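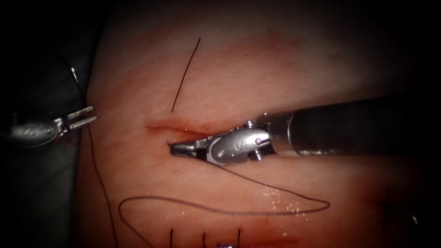
Closing a Straight Cut – Gallery from the Wokitz Suture Room

Welcome to our small page. On these pages we write about the pads, the threads and the stitches that we use at Wokitz for suture practice. Many people write to us and ask which exercise is good for the beginning. Our answer is always the same: one straight cut, one thread and simple interrupted stitches. It sounds like a modest exercise, but most of the things that go wrong later can already go wrong here.

The pad

We work with the Zumley pad, which we order in boxes of 12. It has a light color and a fine texture on the surface, and it behaves in a friendly way under the needle. We tried the softer pad from Nigam for one season. It was pleasant to touch, but the thread tore through it when the knot was pulled too strongly, and beginners always pull too strongly.

The pad should lie flat and should not slide. We put a thin rubber mat under it. If the pad bends upward in the middle, the cut opens by itself and every stitch has to fight against this.

The cut

We make the cut with a fresh blade and in one movement. A second pass in the same line leaves a step at the bottom, and the two sides will not meet well afterward. It does not need to be perfectly parallel to the side of the pad – a slight slope is no problem at all.

The stitches

The thread is dark, from Roken, and on a pale pad it is very easy to follow. Each interrupted stitch is tied and trimmed separately. This takes more time than a running stitch, but when one of them is bad you can remove it and the others stay in place.

The needle goes in at a right angle to the surface and then follows its own curve. Please do not push it straight forward, as the hole becomes larger than the thread and the stitch will sit loose.
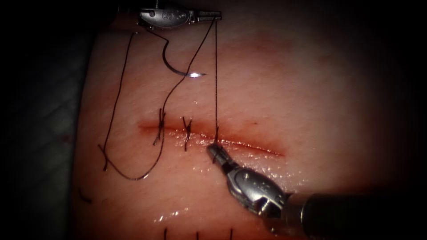
The distance between the stitches should be the same as the first one you have chosen. We use 5 millimeters for this exercise. When the distance changes from stitch to stitch, the small stretch of skin between them begins to wrinkle, and it is difficult to repair this at the end of the line.

The knot belongs to one side of the cut and not on top of it. We repeat this sentence very often in the room. The tails can stay short, but they must be long enough that you can hold them when the stitch is taken out again.

Tension is the part which needs the most patience. The two sides should touch each other and nothing more. If the surface rises around the thread like a small pillow, the stitch is too tight – cut it out and place a new one.

After the practice

A pad can be turned and used again for several cuts. We write the date on the back and throw it away when the surface has too many holes. The used needles go directly into the sharps box, also when the exercise is not finished and somebody only wants to have a short break.

The room is open on Thursday until 16:00. Pads, thread and blades are ready on the shelf at the door.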